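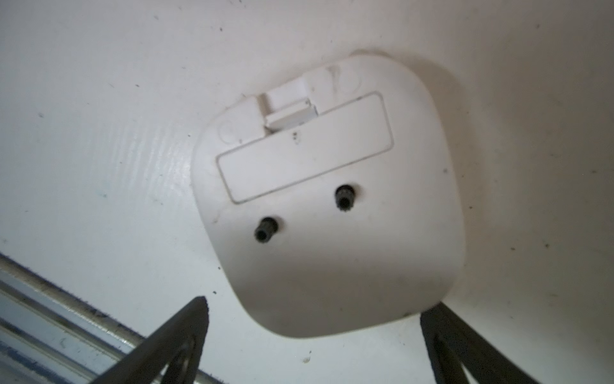 Posted in December by Dušan Mikuš, 9:40 pm

Wrist camera and gripper are both on the arm now and I got the first decent approach to the white cover tonight. The fingers are open on either side of the lower rounded edge, not yet touching. The two black pegs are clear of the tips. That was my main worry.

Answering Yanti's message from this afternoon:

> Dušan, two things before you order from Keskin. First, are you
> aligning to the whole cover or to the rectangular panel? White on
> white gave me trouble on the Dudby build and I ended up using
> whatever dark thing was closest. Second, Vojtěch says the wrist
> joint on the Varkus arm drifts when it warms up. Have you seen it?
> Yanti Liew

To the cover for now. The seam around the panel is thin and gray and the detector loses it when I turn the bench lamp down. The pegs are the best thing to lock on to. They're dark, there are two of them, and the line between them gives me the tilt. The latch tab at the top edge of the panel is what I want to reach in the end, but it has very little contrast of its own. There's a dark speck just under it that the detector likes too much, so I'm going to wipe everything down before I collect more. The rail needs a proper clean as well, there's grime along the seams.

On the drift: yes, a little. I homed it cold, left it running 90 minutes and homed it again, and the second zero was off by 124 encoder counts. Re-homing between batches fixes it. Baud rate and cable made no difference.

I'm holding exposure fixed and the speed limit at 2000 steps per second until the approach repeats. Svatopluk, if you still have the softer finger pads from the Sollard kit, could you leave them on the shelf by the printer? I'd like to try them on the tab.

Config is in the shared folder under wrist_cam.

Dušan

Workshop list. To reach the list owner, write to Natália Jelínek. Back to top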